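Horkora README

Welcome, and thanks for stopping by! Horkora is the part of our folding stack that looks at a piece of clothing through the wrist camera and works out where the edges are, which layer is on top, and where the gripper ought to pinch next. It grew out of a much smaller tool called Boonchu (you'll still find that name in a few config files, sorry, we keep meaning to clean those up), and it feeds its grasp points to the planner, Kinov, which lives in its own repository.

What it does

Each wrist image goes through a layer segmenter first, then an edge tracer, then a small scoring step that ranks up to 10 grasp candidates. The tracer is the piece we've spent the most evenings on. When a garment is all one color there isn't much for it to hold on to besides shadows and stitching, so we train it to treat a double hem line as a hint that a real border is close by, and to be suspicious of any crease that has no stitching next to it.

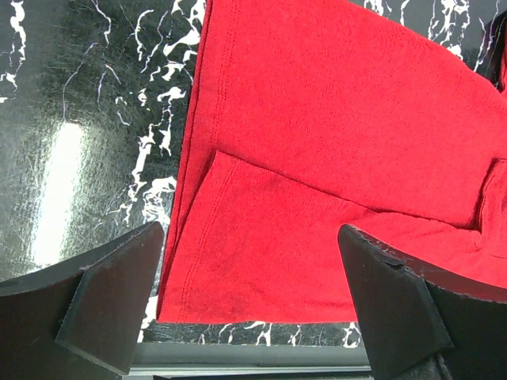
Reflections gave us a lot of grief too. A shiny tabletop can throw a bright streak right beside the cloth, and the old Boonchu tracer would happily follow that streak as if it were a sleeve. Mulugeta Birhane wrote the glare mask that now runs before tracing, and you can switch it off with use_glare_mask: false if your table is matte. Patterned surfaces still cause trouble where a light vein touches the fabric, so expect the odd candidate that sits a little outside the garment.

Getting started

Copy fanano.yaml from the configs folder, set your camera topic and finger width, and run horkora_check before anything moves. Please do run it! It prints the candidates without sending them to Kinov. The default training split has 4,000 wrist images, with another 2,000 held back for testing.

Known issues

Bunched fabric under a fingertip is often labeled as two layers when there are more. Issue 14 has the long discussion.

Questions go to Karim Nseir. Last updated 27/04/2021.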